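Plalstead Hand Tools in Trays

Version 3, 26 December 2022
Maintainer: Kevser Yüksel

Plalstead covers hand tools stored in or next to shallow trays. It holds 2,019 images, of which 952 have one tool in the tray. The rest have several tools or an empty tray. Labels are in tools.csv, one row per tool.

Columns are image_id, tool_type, handle_color, in_tray and surface. Handles with two colors are written with a plus sign, main color first. Shaft color is not recorded.
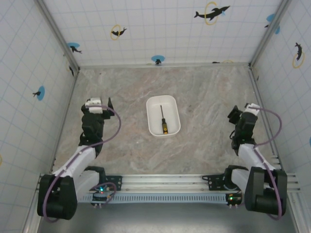

Screwdriver with a yellow and black handle in a white tray, marble-patterned surface.

A tool counts as in_tray only if all of it lies inside the raised walls. Tools resting on a wall get the value "partial" - version 2 marked these as "yes". Surface is labeled by pattern, so "marble" says nothing about the material.

Known issues: 500 rows from the Starncombe batch have no surface value. A fix is planned for April.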